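**Handheld gripper rules, a thread (1/6)**

Good morning, friends! I promised the folks at Luvarside I'd finally write down our house rules for recording with handheld grippers, so settle in, because I never manage to keep these short. 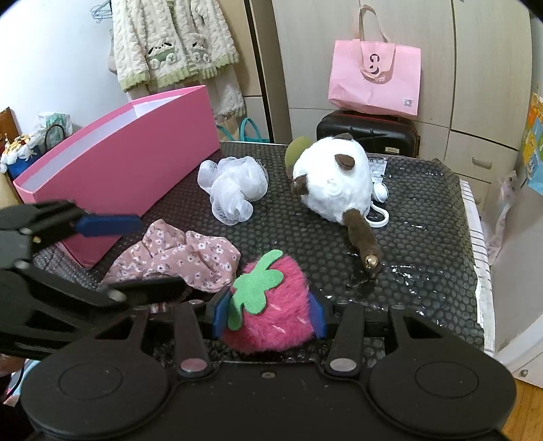 **2/6** So, rule one: check your finger pads before every session. Wipe them, press them, look for a torn edge. We swap ours after 600 grasps whether they look tired or not (I know, I know, it feels wasteful, and I grumbled too when Nedik first suggested it).

**3/6** Rule two is for soft things. Close slowly, stop when the toy or cloth is held, and please don't squeeze it flat just to feel safe! A good grip on plush is a lot lighter than most new people expect.

**4/6** Rule three: when you work with 2 grippers, one waits with its jaws open while the other one lifts. We wrote that into the Tumedmont checklist last September, after a long and very friendly argument.

**5/6** Keep cables behind your wrist and off the table. And if a grasp slips, leave it in and tag it. Slips are worth keeping, and I'd love to see more people label them properly.

**6/6** The whole checklist has 9 items and fits on one page. Reply if you'd like a copy and I'll send it over tonight, after supper!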